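August 11, 2018

The table, and the oil

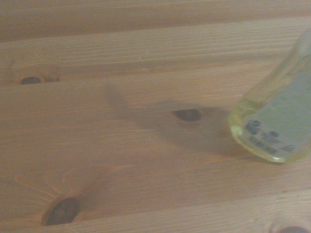 Pine boards with the little bottle on them, late morning.

Spent most of today on the pine table again. I had meant to start early, but the hardware store on Pasier Street doesn't open until nine and I was out of the fine sandpaper. They had the 300 grit but were low on the coarse, so I took the last pack of 60 and two sheets of something in between that wasn't marked. It seemed close enough once I tried it.

I have had this table for nearly 3 years and it has been in the back room the whole time with paint cans on it. It came out of the old Zendano bakery when they cleared the place. I paid too much for it, but I liked the knots. The big one in the lower left has the grain bending around it in curves, and there is a smaller one farther up with a thin line above it that I thought was a scratch. I went over it with my thumbnail a few times and decided it was part of the wood and left it alone.

The color is better than I expected. I remembered it as yellow, and it is more of a tan, a bit pink in places. The board at the far side looks darker than the rest when the shutters are half closed. I would like the boards to match but I am not going to stain anything this year.

Sanding took until after one. I did the legs first, which was a mistake, as I then leaned on them with dusty sleeves for two hours. The 60 was only for the underside and the edge where there was old glue. On the top I used the unmarked sheets and then the 300, always with the grain. My right shoulder is sore now. I changed hands for the last board and did it badly and had to go over it again.

Swept, wiped the top with a damp cloth, ate a cheese sandwich on the back step while it dried. Finished the potato salad too. It needed finishing.

In the afternoon I tried the oil. I have two kinds, the tin from Tokano and what was left in the glass bottle, and I wanted to compare them before doing the whole top. I used the underside of the end board for that, one patch of each, with a pencil mark next to them so I won't mix them up. The Tokano went on thick and smelled strong. The other one went on thin and I had to go back with the rag twice. By supper the Tokano patch was still tacky and looked more orange than I want. The other patch was dull but the color was nearer the bare wood. I'll look at both in the morning in decent light before I decide.

If I go with the thin one I will need more of it. There is a place called Alhassan out past the feed store that sells it by the can, and I think the can was around the price of a tank of gas the last time I looked. I could call before driving out there. I should also ask if they have felt pads for the feet, because the floor in the kitchen was redone in the spring and I don't want to drag bare pine legs across it.

Measured the kitchen doorway again. The table goes through on its side if the door comes off the hinges. The pins are painted over, so that is another job.

Other things. The dust got into the hall even with the door shut, and I had to run the vacuum before I could hang the shirts. The gutter on the north side is dripping at the seam again. Paid the water bill. Put the empty paint cans by the gate for the dump, kept the half can of white for the closet.

I want the table in the kitchen before October, when it gets too cold to leave the back windows open while the oil dries. That should be enough time even if I do three coats. The chairs can wait. One of them has a loose back rail and I haven't got the right clamp.

Rags are spread flat on the fence to dry. Need to remember to bring them in before the sprinkler comes on.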